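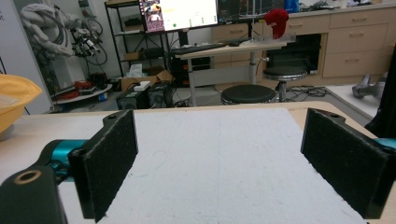 Media Release No. 27

**Gostunby keeps its slogan, loses the exclamation mark**

The Gostunby Traders' Association will keep "Gostunby: You're Nearly There" as the town slogan after a members' vote in March. Of the 76 ballots returned, 60 favoured leaving well enough alone.

The association had hired branding firm Casetel to find something with more pull for visitors. Its shortlist included "Gostunby: Naturally Central" and "Feel the Gostunby", which members asked to have explained twice. Both also fit the neighbouring town of Kindov, and Kindov has asked if it may have the first one.

Members did accept one recommendation. The exclamation mark will come off the highway sign, at a cost of $1,580 including traffic control. The association considers this fair value for a small piece of punctuation – it is quite high up.

Shopfront stickers in the new colour, a grey that Casetel calls Urban, are free to members from the association's office. Old stickers may stay up until they fade, as most already have.

Media enquiries: Gostunby Traders' Association, mornings only.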